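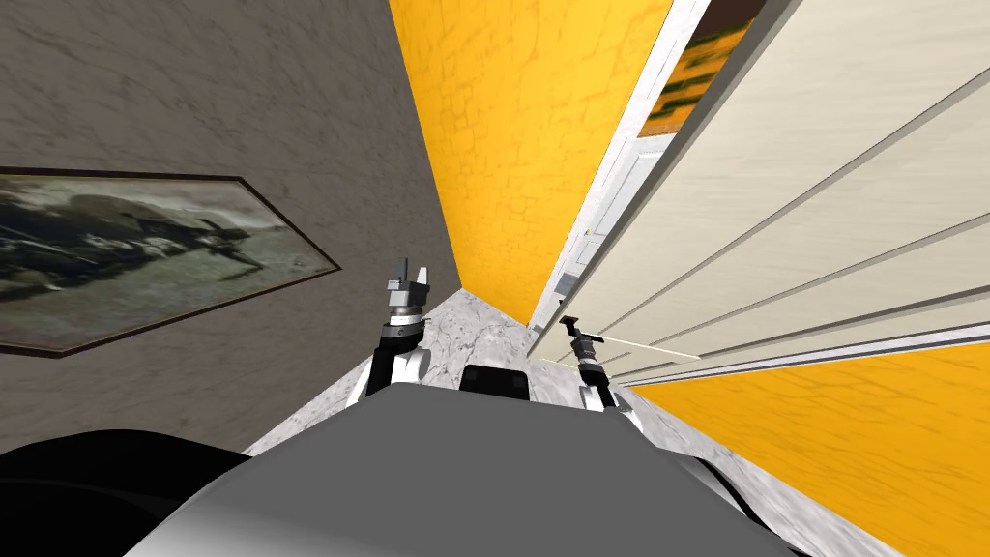

Abb. 3: Simulation, Blick in einen schmalen Flur mit beiden Greifarmen

2 Planung vor dem Kauf

Schön, dass Sie einen zweiarmigen Bronarance einplanen! Gerade im Flur lohnt sich die Simulation mit Fondine, denn hier entscheidet sich oft, welche Ausstattung Sie brauchen.

1. Messen Sie Flurbreite und lichte Türweite an der engsten Stelle, Sockelleisten eingeschlossen.
2. Legen Sie den Flur in Fondine an und stellen Sie das Modell mit beiden Armen hinein.
3. Fahren Sie die Arme nach vorn und prüfen Sie den Abstand zu Wänden, Türrahmen und Bilderrahmen.
4. Übertragen Sie die Maße in das Budgetblatt. Planen Sie zwei Greifer und 21 Stunden Einrichtung ein.

Hinweis: Parallelgreifer reichen für die meisten Haushaltsaufgaben wunderbar aus. Das Ogura-Handgelenk können Sie später nachrüsten.

Vorsicht: Glatte Böden wie Marmor immer mit eigenem Bodenprofil rechnen. Bestellen Sie erst, wenn vier Durchfahrten ohne Berührung gelungen sind.

Zuletzt aktualisiert: April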